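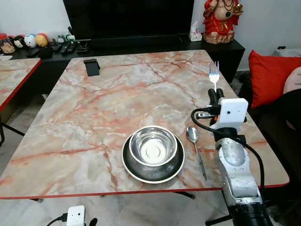
21 April 2020
Entry by the ratings bench

Continued with the rankings program. The question from last time was why Pletik stays in first place when everybody who follows the league would put Zavdale there. I now believe that the program is wrong and the people are right, but I want to write down how I came to it, so that I can find the way back if I am mistaken.

The simulated league has 6 clubs and each one plays 70 games. I let the program run 2000 seasons from the same starting ratings, with the old home advantage left as it was. Pletik finished first more often than any other club. I then changed only the order of the schedule and ran everything again. Pletik still came first, but by less. That should not happen. The order of the games has no business in the final ratings, or at least not so much of it.

So I looked at the update step. After every game the winner takes points from the loser, and the size of the exchange depends on the difference in runs. A win by ten runs moves a club very far. Pletik has two such wins, both against Terkska, both very early in the season when Terkska was still rated as a strong club. They took a lot of points from a rating that was not deserved in the first place, and they kept them.
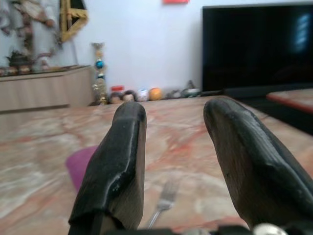 Gripper fingers over the marble top.

What I tried, in this order:

1. Limit on the run difference. Everything over six runs now counts as six. Pletik drops a little and Zavdale moves up, but the order stays the same.

2. Smaller exchange for all games. This makes the table very slow. Terkska lost almost every game for three weeks and was still in the middle. Removed again.

3. Two passes. The first pass runs the whole season only to find out how strong each club is. The second pass starts from those numbers and does it properly. Zavdale is first, Pletik second, and Terkska goes to the bottom where it belongs.

The third one is clearly the best, but I have a doubt. With two passes we use the results of September to judge a game in April. For a ranking at the end of the season I don't mind. For a weekly ranking during the season it can't be done, as the September games are not played yet. In the weekly version I would like to keep number 1 and start all the clubs closer together.
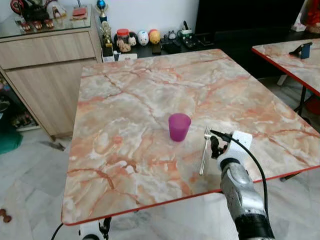 Batters with few appearances

Second matter of the day. In the list of best hitters there are again some bench players at the top. The limit of 300 plate appearances was in the settings file but the program didn't read it - the name of the setting was spelled with a capital letter in one place and without it in the other. Corrected in both. I lost most of the morning on this.

After the correction the list looks sensible. The first two places belong to Zavdale, and this supports the idea that their rating was too low. I would not call it a proof. Their park is small and the ball flies out of it easily, and we still have no park factor. I wrote one last April on paper but it was never put into the program, and now I can't read my own handwriting for the part about doubles.

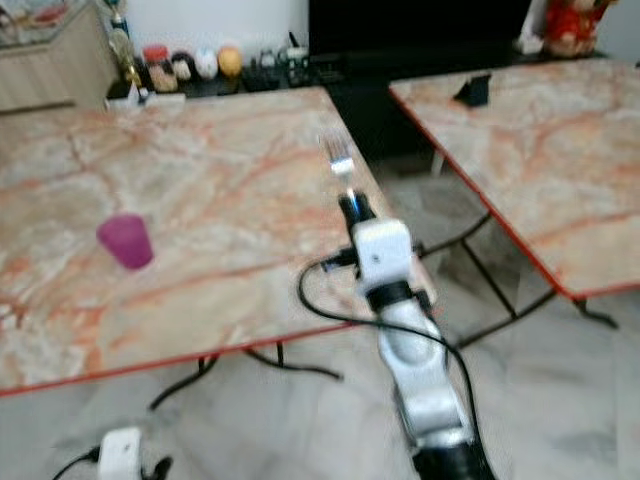
It would be enough, I think, to begin with home runs only and leave the doubles for later. Runs at home against runs away, for both clubs in the game, one number for each park. Whoever has the schedule file open, please don't sort it by date again before this is finished. The park number is taken from the row and sorting it breaks the link.

A small note about the text which goes next to the rankings. Somebody wrote there that a club "plays like the Mets". I took it out. Half of the readers will take it as praise and the other half as an insult, and we will get letters from both.

To do next:
- weekly version with the limit of six runs and closer starting ratings
- compare weekly and two-pass tables for the whole season, side by side
- park factor, home runs only
- ask if rained-out games should be dropped or counted as half. At present the program gives the home side a win by zero runs, and I don't know who decided that

The output of both runs is in the shared folder, the older one with "old" at the end of the name. Please leave the older one there until the weekly table is checked.

Contact the ratings bench | © 2020 | Back to top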